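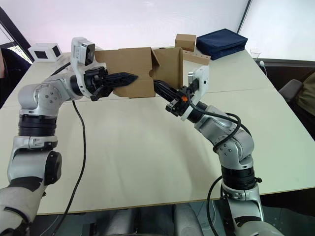

Two arms, one carton, flaps open. Box work at Breltent.

I talked to Helju Liepiņa on 22 Dec 2020, over a video call that dropped twice, and she started on cardboard before I'd even found my pen. She runs data gathering at Breltent, and cardboard has pretty much eaten her year.

"Everybody wants to hear about the model," she told me. "I want to talk about flaps! A flap springs back. You fold it, you let go, and it comes up again at some angle you didn't plan on."

Her team records people steering a pair of arms through a task, start to finish, and each run becomes one example for the system to learn from. I asked how many they have for boxes. More than 1000, she said, but only 600 made it into the training set. The rest got tossed, mostly for hesitation — the operator stops to think, and the learner picks up the stopping too.

So do you coach people to go faster? "No, no. Slower is fine. I just want them to keep moving." New operators get three practice days before anything counts, and she watches a lot of those runs herself (at double speed, she admitted, with lunch).

I was curious about the two-handed part, because it looks so hard to me. She says holding a box up between both grippers is where beginners squeeze too much. One arm pushes, the other pushes back, and the walls buckle. Þórarinn Briem, who wrote the tool they use for sorting runs, Flevska, added a label just for that. Helju wanted to call it "the accordion." He went with "overgrip," and she's still a little sore about it.

Do they keep the bad ones? "Some of them. There's a folder with 144 where the person messes up and then fixes it. I love that folder. I'd trade a lot of perfect runs for it."

They'll be back on boxes in February, with smaller cartons and a new group of operators. I asked whether she breaks down her own packages at home now. "I leave them by the door," she said. "My husband does it, and he does it wrong."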